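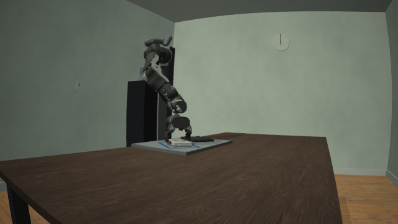 4. Checking a suspected variable star

The Kostham catalogue lists 1,817 stars as "probably variable". Treat that word with care. Plenty of them are steady stars with a bad neighbour.

4.1 Open the star's page and choose Light Curve.

4.2 Set the comparison stars by hand. Auto-pick is quick, but it likes bright stars too much.

4.3 Load at least 53 exposures from no fewer than 2 nights.

Caution: Do not trust a period close to one day. It is nearly always your own observing routine looking back at you.
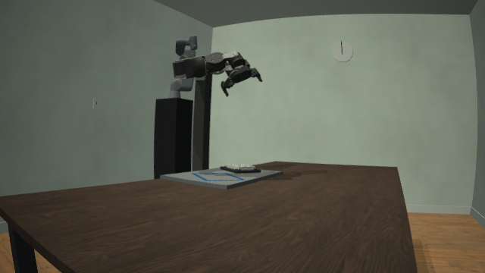 Fig. 9. Table with a light grey board on top.

4.4 Run the period search twice, once with the Flastau filter off. If the peak goes away — and it often does — leave the star unflagged.

Note: The filter makes any curve look smoother. A smooth curve proves very little.

Section revised by Covadonga Arroyo, Sep 27, 2024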